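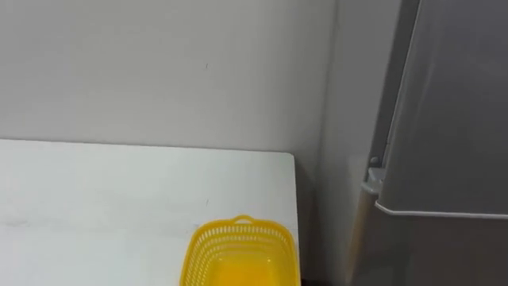
October 14, 2024
Teleop, fridge task, kitchen corner

Long one today, writing it up before I forget which runs were which. We're still on the version Gregor Forsyth set out in the Hokstead plan: robot stands at the fridge, opens the upper door, operator moves fruit between the fridge and the yellow basket on the desk. Sounds like nothing! It ate my whole morning.

Got through 28 demos before lunch, of which I'm keeping most. The first few were me getting my arms back after a week off, and you can tell from the wrist traces, they're all over the place. I've tagged those "warmup" in Swai and left them out of the training split. Please don't pull them back in without asking, I know the folder looks thin.

Basket position: right end of the desk, near the front corner, handle toward the wall. I tried it further left and the operator (me) has to twist the torso so much that the head view loses the fridge completely, and then you're reaching back blind. So it stays by the corner. If you move it to wipe the desk, put it back and check against the head view before you record.
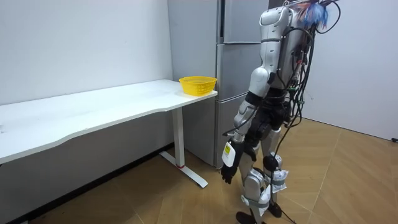 Robot at the fridge end of the desk, basket on the corner, cables down its back and onto the floor.

Cables. I know, I know. Before each block I walk the slack out behind the feet and make sure nothing is under a foot. I had one run where I felt a tug in the arm every time I leaned toward the desk, and the log shows the shoulder torque climbing with it – scrapped that one. We talked about an overhead line in the spring and I'd like to talk about it again. Birkow have the parts list, I just never sent the order.

Gain notes for whoever runs next: I dropped the hand scaling a notch, and the grip feels much more like my own fingers now. With the old setting I was squeezing the fruit way too hard and then over-correcting on release, so half the demos had a funny little flutter at the end. Smoother hands make smoother data, and the replay on the Taltatcombe model already looks less nervous to me, though that's just me squinting at plots.

The part that still bugs me is the door opening. Depth is hard to judge through the headset, and the white edge of the door frame sits right next to where the fingers need to be. My trick is to line the fingertips up with the top ledge of the lower panel first, pause, then move sideways. Slow, but I only bumped the frame 3 times in the whole second block (bumps are marked in the notes column, kept on purpose so we have some recoveries in there).
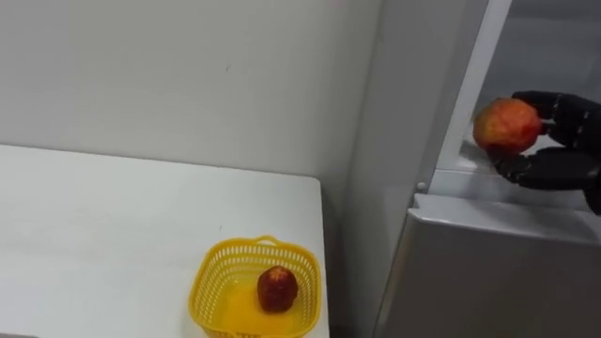

Head view, upper door open. One fruit in the hand, a dark red one in the basket.

Thumb underneath and the upper fingers over the top is the grasp I've settled on. A side pinch works too but the fruit rolls in the hand when the wrist turns, and then the policy has to learn the roll as well, poor thing. If you swap in as operator, please use the same grasp, or at least start a new session name so we can separate them.

To do:
Redo the left arm calibration, it's off by 2 degrees at the elbow
Ask Gregor if we want door closing in the same episode or as its own task
Send Birkow the order, for real this time
Get to 165 clean demos before the November retrain

Stopped when my shoulders gave out. Headset is on the charger.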